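Equipment Plan for a Small Can-Sorting Cell
Student project report
Tamsin Castellanos
27 July 2019

1. Purpose of the report

The Ondville workshop wants a small robot cell that can pick up drink cans from a table and drop them in a bin. My part of the project was the equipment plan: what to buy, what to borrow, what to build, and in what order. The programming is covered in the report by the software group. I only mention it where it changes what has to be bought.

The budget for the whole cell was set in April at $2,279. That covers everything except the arm, which the workshop already owns. It also has to cover shipping, which I left out of my first draft and had to put back in later.

2. What we already have

The arm is the older of the two Firnel units. It works, but it came without its original gripper and the cable for the tool flange had been replaced by hand. I checked the cable with a meter and found no breaks. The connector shell is cracked on one side, so a new shell is on the list.

We also have a table, a power strip with a switch, a desktop computer and a box of mounting hardware. The box has plenty of M4 screws and almost no M6, and the arm base takes M6.

3. Choosing the gripper

The gripper is the largest single cost, so I spent the most time on it. I looked at 3 options.

The first was a rigid parallel gripper from Flular. It is strong and simple, and the documentation is good. The problem is that an opened can is easy to crush. With hard fingers the software would need to control force closely, and the version with a force reading costs far more than the basic one.

The second was a suction cup with a small pump. The cup and pump are cheap. However, the top of an opened can has a hole in it, and the side is curved, so we would need a special cup and would still have trouble with dented cans. The pump is also loud, and the workshop shares a wall with the reading room.

The third was a parallel gripper with flexible ribbed fingers, sold by Li as a complete set for $745. The fingers give a little under load. The set includes the drive, one pair of fingers and a flange adapter. I recommended this one, and it was approved. Spare fingers are sold in pairs, and I put one extra pair in the plan because these are the parts most likely to wear.

4. Camera

I planned for one small camera carried on the wrist. A second camera above the table was in the first draft and I took it out. It would need a stand, a longer cable and another calibration step, and the software group said they could start with one view.

The wrist camera has limits that affect the rest of the purchase list. It sees only part of the table at any one time, and things near the side of the view are easily lost.

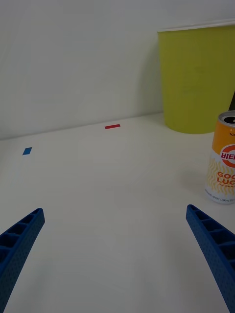 Table layout was the next item to plan, and it took more changes than I expected. My first drawing had the bin in the middle of the back edge and the cans spread out evenly in front of it. That wastes the best part of the reach, so the bin should go to one side. With the yellow-green bin at the right and the can standing in front of it, the wrist view has a wide stretch of bare white table between the fingers, but both the bin and the can run out of view on that side. The orange and white can stands out well enough against the table. Its silver lid is a closer match to the background, and I would not want to depend on the lid alone for finding cans. The small red and blue pieces, which look like tape, are easy to pick out on the white surface. Colored tape costs very little, so I added two rolls to the list as position markers and dropped the printed marker plates I had priced before.

For the bin, I compared a tall one with a low storage box. The low box is easier for the arm to clear. The tall one holds more and takes up less table. I kept the tall bin in the plan, with a note that the arm has to lift each can well above the rim before moving across. If this makes the cycle too slow, the bin can be set on a lower shelf beside the table. The shelf would be built from scrap and does not need a budget line.

5. Lighting

I priced two LED panels with diffusers and two clamp arms. The ceiling lights in the workshop are behind the operator's chair, and anyone standing there throws a shadow over the table. Soft shadows are acceptable to the software group. Hard moving ones are a problem.

A cheaper choice would be desk lamps with tracing paper over them. I do not recommend this. The lamps get warm, and the paper has to be replaced. One panel could be bought first and the second added if needed, but the seller charges the same shipping for one as for two.

6. Safety items

The arm is small, but it can still pinch a hand. The plan includes an emergency stop button with a cable long enough to reach the operator's seat, a clear front screen, and floor tape to mark the area where people should not stand while the arm is powered. The screen is the only one of these that I would build ourselves. A ready-made one of the right width would have used up most of the money left after the gripper.

Opened cans can drip. I added a drip tray for cans waiting to be loaded, a pack of wipes, and a cover for the power strip. Cans should be emptied before they are put on the table.

7. Order of purchase

The list is split into 3 orders so that a mistake in one does not tie up the whole budget.

Order one: gripper set, connector shell, M6 screws, emergency stop. The arm cannot be used for the project without these.

Order two: wrist camera, camera cable, cable clips, colored tape. The camera bracket should be measured after the gripper is on, because the adapter changes the distance to the flange.

Order three: LED panels, clamp arms, screen material, floor tape, drip tray, spare fingers.

Anything left goes into a reserve. I was asked if the reserve could be used for the overhead camera. My answer is that it should be kept until the cell has run for a full term, with spare fingers and cables taken from it first.

8. Problems during planning

Two quotes arrived with prices that did not include tax. I had already entered them in the spreadsheet as final and had to redo the totals. The sheet now has a separate column for tax and another for shipping.

The lead time for the gripper was longer than for any other item, so it should be ordered as soon as the form is signed. The bracket drawing can be started from the maker's dimensions while we wait, but it should not be cut until the part has been measured.

9. Open items

The width of the front screen is still to be decided. The software group has not said what cable length they need between the camera and the computer, and I have left that line at the longer of the two lengths. The purchase form for order three needs a second signature.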